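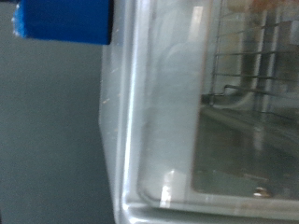
6.3 Toaster oven and bread chores

Read this section before you set the Flotilent arm to work with a countertop oven. It covers what the arm can be asked to do in a home kitchen at present, and what should be left to a person.

1. Stand the oven on a firm block so that the rack is within easy reach of the gripper. Check that the block does not rock.

2. Put the bread on a board on top of the oven. Slices may be slightly offset. Do not use the board while the oven is switched on.

3. Open the oven door fully by hand before the first run. The arm can learn to open a door, but it needs far more practice at this than at moving bread.

4. Keep the stop button where you can reach it without leaning across the arm.

5. Start the chore from the Sayce menu and select "Rod and rack".

Note: A thin rod or skewer is harder to hold than it looks. If it turns in the blue fingers, stop the arm, reset the rod and begin again.
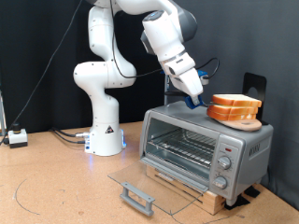 6. Let the arm finish each move before you touch the bread, the rack or the door. It may pause for several seconds – this is normal.

Caution: Glare on the door glass can mislead the wrist camera. Turn the oven or dim the nearest lamp if the arm stops short of the door.

Caution: Never leave the arm alone with a hot oven. It cannot tell burnt toast from brown, and it will not notice smoke.

What to expect

In the April trials at Clonulano the arm made 400 attempts at this chore and completed 31 of them with no help. Most failures came at the rack. A person will do the job faster and with less mess, and we do not yet advise relying on the arm for breakfast.

Report faults to Ailbhe Doherty at Jirell, giving the chore name and the step at which the arm stopped.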